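Bedroom day, and what I'd do differently

Thanks to everyone who wrote in after the last Flestalville newsletter asking how I get the spare room ready for guests. I'm no expert, but I've done it often enough this year (my cousins treat the place like a hotel!) and I do have a bit of a routine by now.

I start with the bed, always. If the bed looks right you can forgive the rest of the room nearly anything. I've gone over to gingham this year, black and white, and I love it. It's cheerful, it goes with every daft pillowcase I own, and a crease or two doesn't bother me.

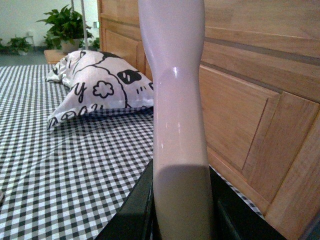
I used to iron sheets, if you can believe it. Fiifi Sarpong talked me out of that over a pot of tea and I've never gone back – pull the corners tight, smooth it with the flat of your arm and leave it be. Cartoon pillowcases get turned inside out for the wash so the print lasts. 60 degrees for plain white ones, cooler for anything with a face on it.

Next comes the floor. I know plenty of you swear by a vacuum, but for a small bedroom I'd sooner have a brush and a decent dustpan. Mine has a nice long handle with a loop at the end, so it can live on a hook, and a good wide scoop. 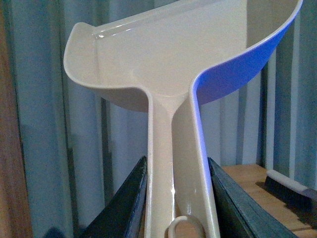
Sweep from the corners towards the door, and do go under the bed, however much you'd like not to. I found three hair grips and a birthday card under there in October, still in its envelope. Sorry, Auntie.

The bedside table I leave till last, as it's where all the odds and ends wash up. A wooden top like ours only wants a soft dry cloth, with a bit more attention along the rounded edge and round the drawer knob.

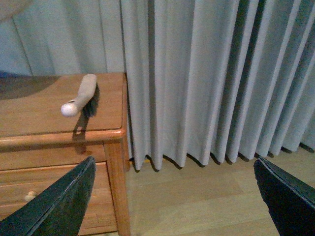
Once that's done I give the curtains a shake and open the window for a bit. Then a glass and a small lamp for the guest, and a spare blanket on the chair if the nights are turning chilly.

If you've a better way with pleated curtains, do drop me a line before the next issue. Mine hang beautifully for a week and then sulk.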